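Category: Building Notices / Residents' Meetings
Reading time: 2 min

HOSNESS RESIDENTS' ASSOCIATION
Minutes of the Balcony and Laundry Working Group
2022-04-19

Present: Keisha Whitlock (chair), Jacinto Villaseñor, Rutilio Ledesma, Timothée Lemaire (minutes)
Apologies: Fulgencio Salinas

1. Previous minutes
Approved with one correction. The unit listed under item 4 should read 747, not 774.

2. Washing machines on service balconies
Mr. Villaseñor reported on his visits to units with the washer installed on the balcony. He noted that the alcove to the left of the doorway accepts a standard front-loading machine and leaves the tiled floor clear as far as the sill. The group agreed that the alcove remains the only approved position. Machines may not be placed against the railing or in the doorway.

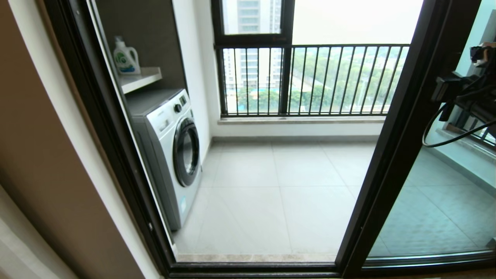

Mr. Ledesma asked whether wall shelves above the machine require approval. The chair ruled that a single shelf does not, provided it is fixed to the alcove wall and holds laundry supplies only. Detergent is to be kept closed. Nothing may be stored on the railing or on the stone sill.

3. Floor tiles and thresholds
Two residents have asked to replace the balcony tiles at their own expense. Mr. Lemaire reminded the group that the finished floor may not sit higher than the door threshold. Requests to be submitted in writing with a sample of the tile. Decision deferred to June.

4. Drain inspection
The quotation from Grukuvari was tabled. The price is 300 per riser, with access needed to every balcony on the line. Ms. Whitlock asked that unit 1106 be visited first, as the owner has reported slow drainage twice.
Action: Mr. Villaseñor to confirm dates and post them in the lobby.

5. Noise
Quiet hours for laundry were left unchanged. Mr. Ledesma's objection to the evening limit was recorded at his request.

6. Any other business
None.

Next meeting: June, ground floor meeting room.

Comments (3)

R. on 8: Does the one shelf rule apply to shelves that were there when we bought? Ours has two.

K. Whitlock: Existing shelves can stay. Please send the office a note so it is on record.

Line C owner: Will the drain people need the washer pulled out of the alcove? Mine is very heavy and I can't move it alone.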